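Chapter 7
Lidded Cookware and the Control of Evaporation

Print this chapter | E-mail this chapter

7.1 Scope

A lid changes the behavior of a pot more than any other loose part. With the lid off, water vapor leaves the surface freely and takes heat with it. With the lid on, most of the vapor condenses on the underside and drains back. The burner setting that holds a gentle simmer in a covered pan is often too low to hold one in the same pan uncovered.

This chapter treats the lid as a working part of the vessel. Section 7.2 covers fit and rim contact. Section 7.3 covers knobs and handles. Section 7.4 gives the procedure for the evaporation test, and Section 7.5 lists the problems. Students should have completed the exercises on heat transfer in Chapter 4.

7.2 Terms

The saucepan is a cylindrical vessel with a single long handle. Its side wall meets the base at close to a right angle, and its depth is large compared with that of a frying pan. The lid consists of a panel, a rim, and a knob. The panel may be flat or domed. The rim may be of the same material as the panel or of a different one, and it is the rim that determines how much vapor escapes.

The knob normally stands at the center of the panel. A central knob allows the lid to be raised level, so that condensate falls back into the pan. An off-center lift tilts the panel and sends the condensate to one side.

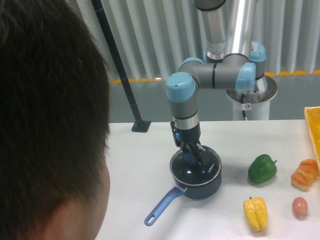
Figure 7.1. Navy saucepan with long light blue handle and dark, glossy lid. Note the lighter metal rim and the hanging hole in the handle.

The handle is treated separately in Section 7.3. For the present it is enough to note that a long handle moves the grip away from the burner and increases the turning force on the pan when it is nearly empty. A hanging hole at the tip has no effect on cooking performance.

7.2.1 Rim contact

Escape of vapor is measured as loss of mass over a fixed period. In the Kullmont trials (Salazar and Tsang), 3,000 grams of water was held at a simmer under a well-seated lid for 20 minutes, and 124 grams was lost. The same lid, raised at one side on a wire spacer, was then tested under the same conditions. The results are tabulated in Appendix C. Before attempting Problem 7.1, students should calculate the heat carried off by the vapor in the first case.

Contact: Carnham Technical Texts, Student Editions | © 2020 Carnham. All rights reserved. | Back to top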